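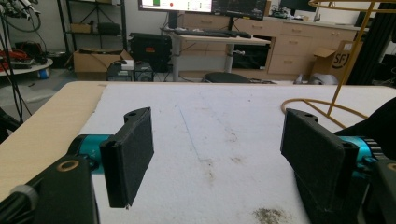

Figure 3. The felt-covered work table, with stains and scuffs on the surface.

3.2 The felt and what it keeps

I have to start with the table covering, and I know that sounds like a funny place to start a section on workroom surfaces, but stay with me. When I began visiting the Lorkine workroom in January I was all set to write about shelving (I had a whole coding sheet for shelving!). Then I sat down at the felt table and more or less forgot about the shelves for a week.

The felt is off-white, and it shows everything. Figure 3 gives a fair idea of what I mean: faint gray smudges and scuffs here and there, a cluster of brownish stains near the middle, and a dark patch, greenish brown, with a grainy look to it. There is also a thin line running across on the diagonal, so faint that I left it out of my first sketch of the table. I asked for guesses about the dark patch and got tea, plant soil and old shoe polish, all offered with great confidence. I coded it as "unknown, dusty" and moved on.

What I love about marks like these is how people work around them. On the Bachmann tables, which are bare and get wiped every evening, people set their things down anywhere. On felt they pick spots. In my notes from the Lorkine visits I logged 70 placements of small items, and the marked areas were avoided far more often than I would have guessed from their size. Some of that may be plain fussiness. I do it too, I caught myself sliding a notebook sideways so it wouldn't sit on a stain that had probably been there for months.

Then there is the edge. The felt doesn't reach all the way over, so along one side a pale strip of the table is left showing, and that strip turned out to matter more than I'd planned for. Pens went there. Mugs always went there, without any rule that I could find written down. I started calling it the porch in my field notes and the name stuck, so I use it in Table 5 as well (sorry to the reader who skips ahead).

Wire items were a headache for my coding. The golden-yellow wire frame at the right of Figure 3 is a good case: a curved rim up top, a slanted rod coming down, and a looping base spread in a wide curve on the felt. How much room does a thing like that take up? If I trace around the base it claims a lot of table, and if I only count the wire it claims hardly any. I went back and forth on this, tried it both ways, and settled on tracing around the base, mostly so my numbers could sit next to the ones from the Flakia study. It does make wire pieces look greedy, and I'd keep that in mind when reading the footprint scores in the next section.

One last thing on cleaning. The Jorov workroom swaps its felt for new every so often, and I only got to see it fresh, so I can't say much about how marks build up over there. I'd like to go back for that.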